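Werlow Open Day

The Werlow Open Day is a yearly walk-in event at the Werlow robotics workshop in Diltton, held every October. Visitors go from station to station, watch people and machines handle ordinary household things, and get to try a few of the tools themselves. I've been keeping this page going since my second visit, so it's a bit heavy on the parts I like best (mostly the tabletop demos, sorry to the wheeled-robot crowd!).

Background

The workshop started out in the back half of the old Sanholm building and still shares a parking lot with the bakery next door. The first open day was one long evening with cookies and a sign-up sheet. These days the doors open at 10 in the morning and the place stays busy until late afternoon. The guest book from the last one I went to had 819 names in it, up from 584 the time before, and I know for a fact that plenty of people walk right past the guest book.

Entry is free. You get a sticker and a folded map at the door, and the map lists 11 stations. Do yourself a favor and start at the high numbers, as everybody else starts at 1 and you'll be stuck behind a school group by the coffee table.

The key holder station

My favorite is the key holder station, which belongs to a project called Nogueira. The project is all about teaching robots the small hand jobs people do at home without thinking: hanging up keys, folding a cloth, putting a lid back on a jar. A person does the job using a pair of hand-held grippers, and those recordings become the lessons a robot learns from.
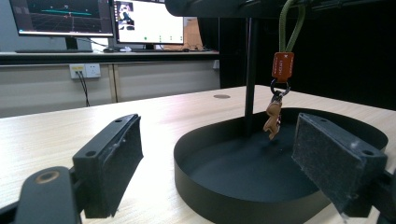 The job sounds like nothing. You've got a keychain, a little stand with hooks over a tray, and two grippers where your hands used to be. Then you try it and suddenly you're four years old again. A soft loop is the hard part. It flops, it twists, it closes up just when you want it open, and you can't feel any of that through a gripper the way you can through your fingertips. I asked one of the crew if they get used to it and she said yes, after a week or so, and then she goes home and drops her real keys.

They do the same job over and over with small changes. Turn the keychain a little, slide the stand over, start from the other side of the table. I used to think this was just the crew fooling around, but a robot that has only ever seen keys in one spot is pretty helpless when you toss them down somewhere else (and who puts their keys in the same place every day? not me). On the afternoon I stayed longest they ran it 67 times, according to the tally on the whiteboard, and I stood there for a good chunk of those with a cinnamon roll going cold in my hand.

What to watch for

If you go, stand where you can see both grippers. One hand often does the boring part, holding things steady or nudging the charm out of the way, while the other goes for the loop. I watched only the busy hand my first year and missed half of it! Watch the pauses too. People who are good at this slow way down just before they pinch, then move along at a nice even speed afterward.

Ask questions between tries and save your chatting for then. The crew is friendly and will happily talk your ear off about felt pads and hook spacing, but they like quiet during a run. 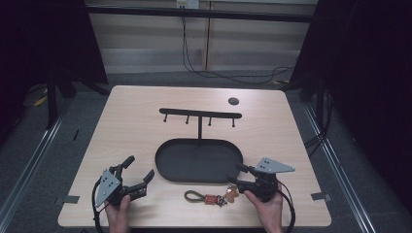 Visiting

The workshop is a short walk from the Diltton bus stop, and the parking lot fills up before lunch. Everything is on the ground floor. Kids are welcome at all the stations, though the little ones need a grown-up with them near the cables. Bring a sweater, as the big room runs chilly. The bakery keeps its side door open for the day and sells out of cinnamon rolls by 2 in the afternoon.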